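Overhead view and pick-and-place data: how much to vary the layout?

gurham_k
Posts: 386

Hello all. I am collecting demonstrations for a kitchen play set with one arm, and I would like an opinion before I spend another month on it. We have 1,648 episodes so far, all teleoperated. The tasks are short, for example "put the strawberry on the blue plate" or "move the ketchup off the big plate". The policy learns the plates well. With the saucepan it is much weaker, and it often hesitates over it.

My present rule is that the toaster oven stays at the right side and everything else may move between episodes. I use one camera above the table and one on the wrist.

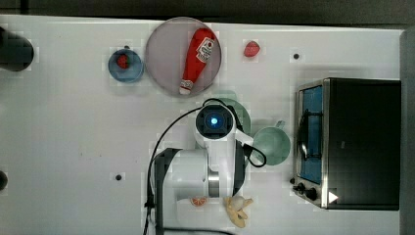

What I cannot decide is whether the oven should move too. It is heavy and it takes me time, and after moving it I must check that the arm can still reach the door. My colleague in the Skuta project says that I will regret it if I keep it fixed. Is this also your experience?

skuta_bench
I am from Skuta but I am not the colleague, so please count this as a second vote. Move the oven. We kept our big object in one place for the whole of February and the policy used it like a lighthouse. When we finally shifted it by a hand's width, the grasps went wrong even for objects which had nothing to do with it.

warnstead
I do not agree, or not fully. If your robot will always work at this table with this oven, then a fixed oven is simply the truth about your kitchen. Why pay for variation you will never meet? I would use the same hours for the saucepan. Also, two strawberries on one table is a problem for your instruction. Which one is "the strawberry"?

gurham_k
Good point about the strawberries. When there are two, the operator chooses, and the text does not say which. I thought the variety would be useful.

warnstead
It is useful only if the text tells them apart. "The strawberry beside the big plate" is fine. Otherwise you teach it that both answers are right, and then it goes to the middle between them. I have seen this happen.

Đàm
For the saucepan I would check the top view first. If it often stands close beside the arm, the arm will cover part of it when it reaches over, and then only the wrist camera can help. We had 3 camera positions before we were satisfied. In the end we kept 2 of them, one above and one low from the side.

skuta_bench
+1 for the side camera. But please do not mix the old and new episodes without a label for the camera setup. We did, and sorting them afterwards was very unpleasant.

gurham_k
Thank you. My plan now is this: rewrite the text for all the episodes with two strawberries, add a side view, and put the saucepan farther from the arm in half of the new layouts. I will move the oven once per session and not between every episode. Warnstead, I know you find it a waste.

warnstead
A small waste. Keep some sessions with the oven fixed, so that you can compare. And write down the position with tape on the table, not from memory.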